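Desktop Refurbishment Program: Interim Progress Report to the Erraji Fund

Print this page | E-mail this page

Prepared by Souad Bouzid, Stovbridge workshop
Reviewed by Loubna El-Sayed
10 November 2018

1. Scope of this report

The grant covers the inspection, part replacement and reissue of desktop computers collected from offices in Wiststead and Jolham. The target for the full term is 3000 machines received and assessed. This report covers intake, the bench procedure for tower units, parts recovery, and spending on fixtures. Laptop work is funded separately and is left out.

2. Intake

Intake to date is 3196 units, against the full-term target of 3000. The surplus came from a single office closure in Jolham. Of the units received, 923 have passed final test and been reissued. The remainder are waiting for parts, waiting for bench time, or set aside for recovery. The gap between intake and reissue is larger than planned, and storage at Stovbridge is close to its limit. No further collections will be scheduled before January.

3. Bench procedure

Tower units are opened and laid on their side on the slatted aluminum worktable, with the motherboard facing up. The parts fixture stands to the left of the case. Processor work is done with the socket's retention frame swung fully open. The socket is inspected before any part goes in, and a unit with bent contacts goes to recovery without further work.
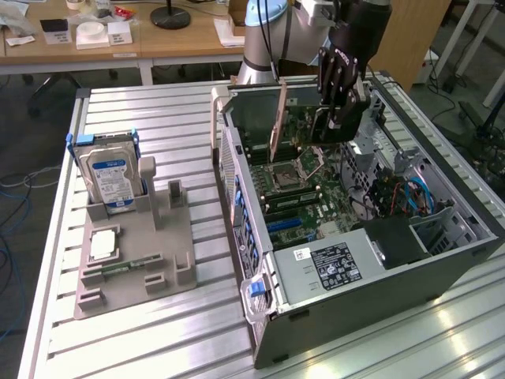 Figure 1. Open tower on the worktable, retention frame swung clear of the CPU socket.

The working order is processor, heat sink, memory, drive, then cabling. Memory was previously done first. The change was made after several heat sinks could not be seated without removing modules that had just been installed. Cables are routed last and checked against the fan before the side panel is closed.

4. Parts fixture

The fixture is 3D printed in gray plastic and holds one set of parts for one machine. Each part has its own position, so an unfilled position shows that the set is incomplete. The hard disk drive stands upright in the rear slot with its blue mounting rails already clipped on. The processor lies flat in a square recess at the front left, and a memory module stands on edge in a narrow slot.

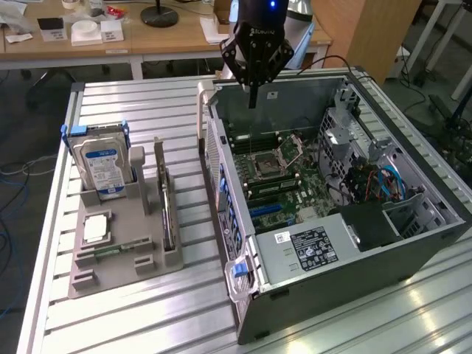
Stovbridge Workshop, Hardware Recovery Section

Two revisions were made to the fixture during the period. The memory slot was widened slightly after modules were found to bind when lifted at an angle. The drive slot was deepened so that a drive with rails fitted does not lean. The processor recess is unchanged. Fixtures are now printed in-house, and the line for outside printing in the original budget has not been used.

5. Parts recovery

Units that fail the socket inspection are stripped for memory, drives, rails and power supplies. Recovered power supplies are load tested before storage. Some 200 have been shelved so far. Recovered drives are wiped and tested before they are put in a fixture, and drives that report any reallocated sectors are destroyed. Blue rails from the common tower model are kept with the drive, as replacement rails have been difficult to source.

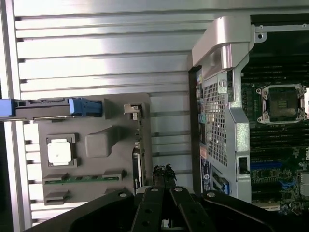
Figure 3. Parts fixture, left, beside the opened case.

6. Open items

a. Storage. A second room at Stovbridge has been requested. A decision is pending.
b. Thermal paste. The current stock dries out in the tube. A different supplier is on trial.
c. Test records. Records from Wiststead are still kept on paper and must be entered by hand. Loubna El-Sayed is preparing a common form for both sites.
d. Budget. We ask the Fund to approve moving the unused printing line to shelving and memory purchases. A revised table will be sent with the January statement.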